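How to Budget for a Bench Robot Without Crying in March
Leonor Aguiar, 2021-09-18

The arm is the cheap part. I say this as someone who got one approved at Skonier for $2748 and then spent the spring asking for more money.

Step 1. Run the job in simulation first
Model your table, your parts and the gripper you think you want. Ours had a round table, a three-compartment tray and a bit of loose hardware. Leave the small stuff in. Any gripper looks like a bargain until it has to pick up a washer.

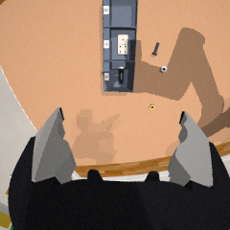
Step 2. Price the fingers separately
Leemans wanted $331 for a spare pair. Put two pairs on the first order, while everyone is still excited.

Step 3. Budget for trays and labels
Trays cost us $54 each at the Lenodville shop. You will want more than one, and you will want them identical.

Step 4. Add the boring line
Cables, bolts, a lamp, freight from Drullville: about $100 if you are lucky. Call it "installation." Clementina Henriques in purchasing once sent back a form of mine that said "misc."

Step 5. Get the quote in writing
Check how long it holds. Mine ran out while the form was waiting for a signature.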